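Bememham Adult Learning, Household Basics
Handout 4: The Microwave, Inside and Out

Before we start, a word on last session's homework. Several of you reported that your microwave "doesn't need cleaning." Please open the door and look up. The ceiling of the cavity is where soup goes to retire.

What you need: a bowl of water, a slice of lemon if you're feeling fancy, a damp sponge, a dry cloth. The spray with the mountain on the label can stay in the cupboard.

Order of work

1. Steam. Bowl in, 4 minutes on high, then leave the door shut a while longer. Most people skip the waiting and then complain about the scrubbing.
2. Unplug it. Yes, every time.
3. Door wide open, all the way back on its hinge. A half-open door hides the inner edge, and the inner edge is usually the worst of it.
4. Turntable out. Wash it in the sink like any other plate — it is a plate, whatever the manual calls it. Let it cool first.
5. Ceiling, walls, floor, in that order. Gravity is on the syllabus.
6. Window and buttons last, with a cloth that's barely damp.

Placement

Leave space at the back and sides for the vents; your own manual gives the distance. Keep the cord where you can see it and away from the table edge. The top is not a shelf, though I've met very few microwaves that were told so.
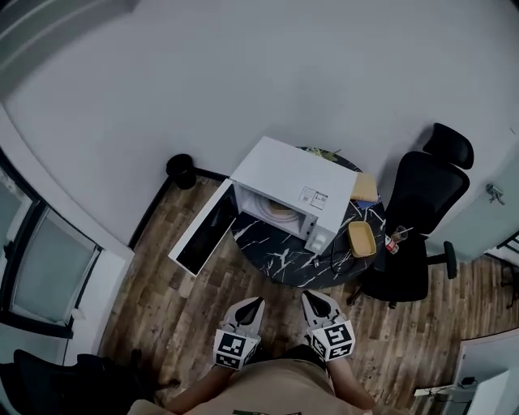
Arancibia wants it added that vinegar does the same job as lemon and costs less, and that anyone who minds the smell can open a window. Fair enough. Vinegar is now permitted.

For next time: clean your own, turntable included, and write down how long it took. Estimates of "a second" will be returned for correction. Handout 5 covers the toaster and its crumb tray, so bring a newspaper to empty it onto.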